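4.2 天井はどこまで室内か：改修ホールにおける見上げ面の使われ方

図2　Nurton棟1階ホール、中二階側の見上げ

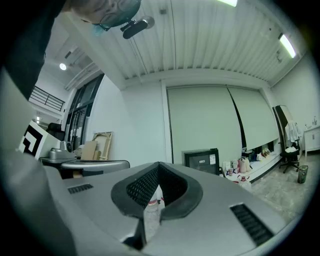

改修建物の利用者調査では、床と壁についての質問はいくらでも作れるのに、天井についての質問はすぐに尽きる。「天井は気になりますか」と尋ねれば、気にしていなかった人まで気にしはじめるからである。本節で扱うNurton棟のホールも、予備調査の段階では天井に関する自由記述が一件も得られず、われわれは設問から天井を落とすことを真剣に検討した。思いとどまったのは、聞き取りの途中で回答者が何度も上を向いたためである。この部屋の白い天井は波板状で、図2に見るように平行なリブが長く走り、その面に蛍光灯が付く。左奥には一段低い天井があって、こちらの灯は丸い。同じ部屋の天井が高さと灯具の形の両方で二種類に分かれていることを、利用者は言葉にする前に目で知っていたらしい。

以下では、前節で定義した「見上げ面」の考え方をこのホールに当てはめ、高い天井、低い天井、中二階の手すり、壁際のガラス戸という順に検討する。順序に理論的な意味はない。聞き取りで話題になった順である。

4.2.1 調査の方法

調査は改修の完了後、夏と冬の2期に分けて行った。回答者は延べ34名で、このホールを作業場として使う者、通路として使う者、そのどちらとも言いがたい者を含む。最後の区分は当初の調査票になかったが、「ここで何をしていますか」という問いに「いま考えています」と答えた者が複数いたため、後から設けた。

聞き取りは室内で立ったまま行い、所要時間は一人につき7分を上限とした。上限を設けたのは回答者への配慮である、と調査計画書には書いた。実際に先に足が疲れたのは聞き手の側であった。

各回答者には、まず室内の好きな場所に立ってもらい、次にその場所を選んだ理由を尋ねた。続いて、部屋の境目がどこにあると感じるかを、平面図の上に線で描いてもらった。配布した平面図には壁と扉だけを示し、天井の段差も中二階の輪郭も意図的に省いてある。設計図書の正しい平面図ではそれらが破線で描かれており、破線を見せられた人間はたいてい破線をなぞる。

なお、図面の縮尺は冬期調査の途中で一度変わっている。複写機の設定によるもので、研究上の意図はない。描かれた線はすべて壁の位置を基準に補正した。補正に要した労力は本稿の結論に何ら寄与していないが、記録として残しておく。

4.2.2 高い天井の下

高い天井の下を選んだ回答者が挙げた理由は、「広い」「明るい」「物を振り回しても当たらない」に大別できる。三番目の理由については、何を振り回すのかを確認しなかった。

興味を引くのは、リブの向きに関する発言である。天井のリブは部屋に強い方向性を与えており、回答者のうち作業場として使う者は、机や棚をおおむねリブと平行に置く傾向を示した。理由を尋ねても、リブに合わせたと答える者はいない。「なんとなく」「前の人がそうしていた」「壁に沿わせた」という答えが並ぶ。壁に沿わせたという説明はもっともらしいが、壁は四方にあり、沿わせる壁を選んだ理由の説明にはなっていない。

このことから、リブが家具配置を決めていると断定するのは早計である。前の人の、そのまた前の人が何に従ったかを、われわれは確かめていない。配置の起源をたどる試みは、異動と記憶違いによって二世代前で途絶えた。ここでは、天井の方向と家具の方向が一致しており、その一致に気づいている者がほとんどいない、という観察にとどめる。

照明についても似た事情がある。蛍光灯は、改修時に交換の候補に挙がりながら残された。設計を担当したClarevisの改修記録には「既存利用」の四文字があるのみで、検討の経緯は読み取れない。四文字で済ませられるほど自明な判断であったか、四文字で済ませたいほど長い議論であったか、記録からはどちらとも決めがたい。利用者の評価は割れている。細かい手作業をする者はこの灯りを好み、昼食をとる者は嫌う。弁当の色が悪く見えるのだという。

4.2.3 低い天井の下

一段低い部分は、設計意図としては通路である。ところが、聞き取りで「話をする場所」として最も多く名前が挙がったのはここであった。通路で立ち話をされると通れないという苦情も、同じ回答者群から出ている。苦情を述べた者の多くは、別の設問で、自分もそこで立ち話をすると答えた。

天井が低くなると声が低くなる、という報告は先行研究にしばしば見られる。われわれもその再現を期待したが、音圧の測定は空調の運転音に埋もれて使いものにならなかった。測定器は正常であり、空調も正常であった。残ったのは「ここだと少し小さい声になる気がする」という複数の証言で、これを結果と呼ぶかどうかは読者に委ねたい。

丸い灯具については、蛍光灯との対比で語られることが多い。「あちらは仕事の灯り、こちらは廊下の灯り」という表現を用いた回答者がおり、分類として簡潔なので、以後の分析ではこの呼び方を借用した。ただし同じ回答者は、仕事の灯りの下で休み、廊下の灯りの下で仕事の相談をすると述べている。灯具の形が用途を伝えることと、利用者がその用途に従うことは、分けて考える必要がある。

境界線の作図では、低い天井の始まる位置に線を引いた者と、何も引かなかった者とがあった。前者の線は、段差の実際の位置よりも高い天井の側にずれる傾向をもつ。平面図に段差は描かれていないので、このずれは記憶の中の部屋の形を示すと考えられる。利用者の頭の中で、廊下は実物より太っている。

4.2.4 手すりと中二階

中二階に沿う暗い色の金属製の手すりは、見上げ面の中で最も水平に近い線として働く。その下では小さな壁付けの灯がともり、中二階の縁の位置を下からも知らせている。設計上は安全のための要素であるが、利用者の語りでは、誰かがそこから見ているかもしれない場所として登場する。

実際に見られた経験があるかを尋ねると、あると答えた者は少なかった。見たことがあるかを尋ねると、答えは増える。見られた者より見た者のほうが多いという結果は算術的にはありうるが、聞き取りの場では奇妙な沈黙を生んだ。冬期調査ではこの二問の順番を入れ替えたところ、両方の回答が減った。

中二階の下は、上からの視線が届きにくい。そのためか、境界線の作図で中二階の下だけを囲み、別の部屋として描いた回答者がいる。囲んだ領域に名前を付けてもらうと「奥」「下」「屋根のあるところ」となった。最後の呼び名は、ホール全体に屋根があるという事実を思えば不思議であるが、言いたいことはよくわかる。屋内にいながら、さらにもう一段屋内に入るという感覚であろう。

4.2.5 ガラス戸

白い壁に納まる背の高い暗いガラス戸は、この部屋の見え方を意外に大きく左右している。枠が室内の灯りを映すため、戸の輪郭は壁よりも早く目に入る。回答者に部屋の「正面」を指してもらうと、この戸の方向を指す者が目立った。設計図書で正面とされているのは別の側であり、そちらを指した者には理由を尋ねたが、「案内図にそう書いてあった」とのことである。

戸の暗さについては評価が定まらない。夏期には涼しそうだと言われ、冬期には寒そうだと言われた。つまり季節をそのまま言い返されたわけで、設問の設計としては失敗に属する。とはいえ、同じ建具が2期を通じて温度の言葉で語られ続けたこと自体は、壁や床の記述には見られない特徴であった。

改修記録には、この戸の周囲に腰高の収納を置く案が残されている。Grukov社の既製棚を用いる計画であったが、発注には至っていない。棚が来ていれば正面の感覚は変わったかもしれず、変わらずに棚の上へ物が積まれただけかもしれない。Nurton棟の他の棚の現状を見るかぎり、後者に賭けるほうが安全である。

4.2.6 比較事例と限界

比較のため、同時期に改修されたKiều館の集会室でも、規模を縮小した同じ聞き取りを行った。こちらの天井は平らで、高さも一様である。境界線の作図では家具の位置をなぞる者が多く、家具を移動した翌週には線も移動した。天井に段差がない部屋では、利用者は床の上に手がかりを探すらしい。Nurton棟で境界線が家具の配置替えの後もあまり動かなかったことと合わせると、見上げ面が部屋の区分を安定させているという本稿の見立ては、少なくとも反証はされていない。

もっとも、両者は天井以外にも多くの点で異なる。Kiều館の集会室には中二階がなく、利用者の年齢層も高く、聞き取りの時刻は昼食の直後であった。回答の一部には眠気の影響が疑われる。天井を見上げる頻度が高かった回答者については、考えていたのか眠りかけていたのかを区別する基準をもたなかったため、集計から除いた。

また、本調査の回答者は全員が日常的な利用者であり、初めてこのホールに入る者の反応は得られていない。初訪者を募る案はあったが、聞き取りの順番を待つ間にホールの中を歩き回り、番が来る頃には初訪者でなくなっていた。待合の場所を別に確保すれば解決する問題であり、確保できなかったのは、廊下の灯りの下がすでに立ち話で埋まっていたためである。

次節では、境界線の作図データを領域ごとに重ね合わせ、段差からの距離と線のばらつきの関係を検討する。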